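Apprendre par la main : pour une reconnaissance du travail de démonstration

Tribune de Noemi Bortolotti, responsable de la formation au centre technique de Boria

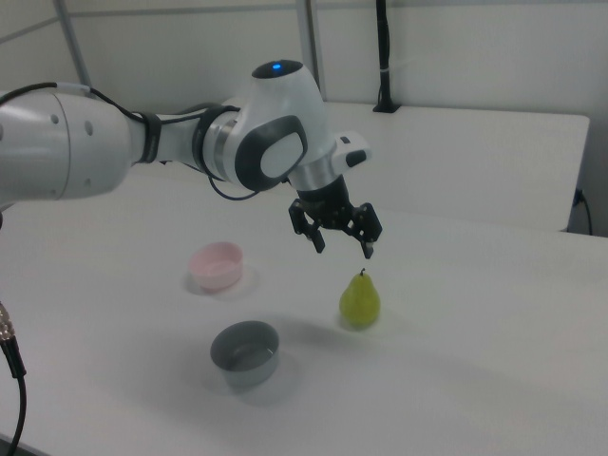 Un geste que l'on croyait simple

Prendre une poire par le haut et la déposer dans un bol : peu de consignes tiennent en moins de mots. Lorsque notre centre a ouvert son atelier de démonstration robotique, plusieurs membres du conseil d'orientation ont estimé qu'un tel exercice relevait de l'initiation et qu'il convenait de passer sans tarder à des opérations plus proches de la production. Nous avons maintenu l'exercice. Il figure encore au programme, et je souhaite exposer ici les motifs pour lesquels il me paraît devoir y rester, ainsi que les conséquences que les établissements de formation et les entreprises devraient, à mon sens, en tirer.

La méthode est désormais bien connue des lecteurs de ce bulletin. Une personne conduit le bras, soit en le tenant directement, soit à distance au moyen d'une commande, et le système enregistre la trajectoire, l'ouverture de la pince et les images de la table. Un modèle est ensuite entraîné sur l'ensemble de ces enregistrements. La programmation explicite, ligne par ligne, cède une partie de sa place à l'exemple. On en conclut un peu vite que la compétence humaine devient secondaire. Notre expérience nous conduit à la position inverse : la compétence s'est déplacée vers la personne qui montre, et cette personne n'a pas encore de statut.

Ce que contient une démonstration

Une poire n'est pas un cube. Son sommet est étroit, sa base est large, et la hauteur à laquelle les doigts se referment décide de la tenue du fruit. Trop haut, la pince ne saisit que la partie mince, près de la queue ; trop bas, l'ouverture des mâchoires peut manquer. L'opérateur expérimenté s'arrête un instant au-dessus de l'objet, corrige l'orientation du poignet, puis descend. Ce temps d'arrêt est une information. Il apprend au modèle qu'il existe un point de passage à partir duquel la descente est sûre, et que ce point dépend de la position du fruit.

L'opérateur pressé supprime cet arrêt. Il descend en biais, réussit souvent, et considère l'exercice comme acquis. Les enregistrements ainsi produits sont valides au sens administratif, puisque la poire finit dans le bol. Ils sont pourtant difficiles à exploiter : les approches diffèrent d'un essai à l'autre sans que rien, dans la situation, ne justifie la différence. Le modèle hérite de cette hésitation et la reproduit.

Lors de la session de printemps, nous avons recueilli 70 démonstrations auprès d'un premier groupe et 70 auprès d'un second, sur la même tâche et avec le même matériel. Le premier groupe avait reçu la seule consigne du résultat à obtenir. Le second avait suivi au préalable cinq heures d'instruction sur la régularité du geste, la vitesse d'approche et la conduite à tenir en cas d'échec. Fiorella Negri, qui assurait l'encadrement technique, a procédé à la relecture complète des deux séries. Elle a écarté 19 enregistrements dans la première, aucun dans la seconde. Je me garderai de présenter ces chiffres comme une étude ; les effectifs sont modestes et les groupes n'avaient pas été constitués par tirage au sort. Ils suffisent néanmoins à poser la question de la formation.

La main et la commande à distance

Les deux modes de démonstration n'appellent pas les mêmes aptitudes, et les référentiels qui les confondent rendent un mauvais service aux stagiaires.

Dans la conduite à la main, la personne sent le poids du bras et la résistance des articulations. Le geste est plus naturel au début. Il présente un défaut que les praticiens connaissent bien : le corps de l'opérateur se trouve dans l'espace de travail, masque parfois la table aux capteurs, et introduit dans les images une présence qui sera absente lors de l'exécution autonome. La commande à distance supprime cette difficulté et en crée une autre. L'opérateur perd une partie de ses repères tactiles. Il doit juger à l'œil de la distance entre les doigts et l'objet, et cette estimation s'altère avec la fatigue bien avant que l'intéressé ne s'en rende compte.

Isamu Takagi, qui a dirigé pendant plusieurs années l'atelier de Clurnby avant de rejoindre notre équipe pédagogique, défend une progression en deux temps, la main d'abord, la commande ensuite. Je partage cette préférence avec une réserve. Certains stagiaires, notamment ceux qui viennent de la conduite d'engins, sont d'emblée plus précis à distance, et leur imposer un passage prolongé par la conduite manuelle installe des habitudes qu'il faudra corriger. Un référentiel sérieux devrait prévoir une évaluation initiale et autoriser les deux parcours.

De l'échec dans les données

Un point divise notre profession. Faut-il conserver les démonstrations manquées ? L'usage le plus répandu consiste à les supprimer. L'argument est recevable : on n'enseigne pas une erreur. Cependant, un modèle qui n'a jamais vu un fruit glisser ne dispose d'aucun exemple de reprise. Placé devant une prise incertaine, il poursuit son mouvement vers le bol, pince fermée sur le vide.

Nous avons donc adopté une règle intermédiaire. Les essais abandonnés sont écartés ; les essais où l'opérateur a perdu l'objet, s'est relevé, a repris sa position et a terminé la tâche sont conservés et signalés. Cette règle suppose que l'opérateur ait été formé à reprendre calmement – ce qui ne va pas de soi chez une personne observée, chronométrée ou rémunérée à l'essai.

La rémunération à l'essai appelle une critique plus nette. Elle incite à la vitesse, décourage la reprise et conduit à dissimuler les incidents. Des entreprises y recourent parce qu'elle est simple à contrôler. La société Dodinow, avec laquelle nous avons une convention, y a renoncé au profit d'un paiement à la durée assorti d'une relecture contradictoire, où l'opérateur commente lui-même une partie de ses enregistrements. Concetta Benedetti, qui y est chargée de la qualité, m'a indiqué que le volume produit avait baissé et que les séances à recommencer étaient devenues rares. Je tiens cet arbitrage pour raisonnable, même si une petite structure n'a pas toujours la trésorerie nécessaire pour l'accepter dès la première année.

Une objection sérieuse

On m'opposera que cette activité est transitoire. À mesure que les modèles progressent, le nombre de démonstrations nécessaires diminue, et il serait imprudent de créer une qualification pour un métier appelé à disparaître. L'objection mérite d'être examinée sans complaisance, car les organismes de formation ont parfois, par le passé, certifié des compétences dont le marché ne voulait déjà plus.

Je ne dispose d'aucun moyen de prédire le rythme de cette évolution. J'observe seulement que la diminution du nombre d'exemples accroît le poids de chacun d'eux. Lorsque l'on apprend à partir de milliers de gestes, une mauvaise habitude se dilue. Lorsque quelques dizaines suffisent, elle s'imprime. La demande que nous adressent les ateliers porte d'ailleurs de plus en plus sur l'adaptation d'un modèle existant à une pièce, un fruit ou un contenant particulier, et cette adaptation est confiée au personnel du site. Ce sont des agents de conditionnement, des préparateurs, des techniciens de maintenance qui montrent. Leur fiche de poste n'en dit rien.

Recommandations

Il me paraît souhaitable, en premier lieu, que la démonstration soit inscrite comme activité distincte dans les fiches de poste et que le temps qui lui est consacré soit compté. Une démonstration effectuée entre deux tâches, par un agent attendu ailleurs, ne vaut pas grand-chose.

Les établissements devraient ensuite s'accorder sur un tronc commun bref, portant sur la préparation de la table, la régularité des approches, la variation volontaire des positions de départ et la reprise après échec. Noemi Marras a rédigé à cette fin une première version du livret de l'atelier Nugroho, qui sera soumise en mai aux établissements partenaires. La question de la variation y est traitée avec soin. Déplacer le bol et changer l'orientation du fruit sont des décisions qui doivent être planifiées avant la séance ; laissées à l'inspiration du moment, elles se concentrent autour de quelques positions commodes, presque toujours du côté de la main dominante.

Enfin, l'auteur d'une série de démonstrations devrait pouvoir être mentionné dans la documentation du modèle qui en est issu, s'il le souhaite. Cette mention soulève des difficultés juridiques réelles, relatives à la protection des données personnelles et à la propriété des enregistrements, que le présent texte n'a pas vocation à trancher. Le service juridique du centre a été saisi et rendra un avis écrit, qui sera joint au livret.

Noemi Bortolotti
Boria, avril 2025

À lire également
Conduite manuelle et posture : note du groupe de travail sur l'ergonomie
Compte rendu de la visite de l'atelier de Clurnby
Relecture contradictoire des enregistrements : le modèle de convention
Choisir une pince pour les produits fragiles
Calendrier des sessions de l'atelier Nugroho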